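Lelberg Gallery: Wrists and Jaws
The surgical arms at Lelberg get a wrist check every Saturday, 14 cables' worth of squinting. A few views of the parts that keep us employed.

Upper wrist, with its pins and cables, jaws by the stitching. 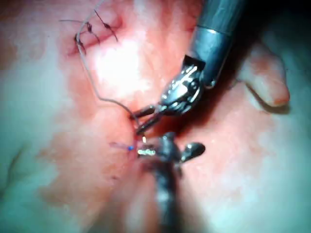 Modise asks whether we grease the pins. We do not, and please don't.

Silver jaws get wiped, then wiped again by whoever doubts the first wipe. 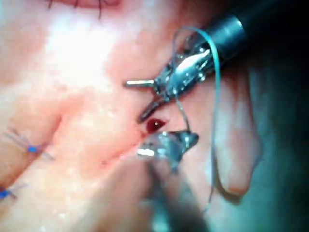
Two instruments, blue-green thread.

Cross-hatched jaw on the right: brush along the ridges.

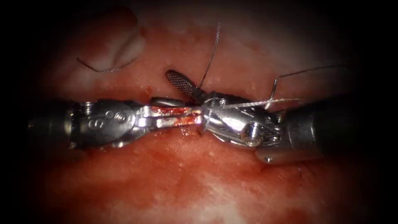 Parts on Order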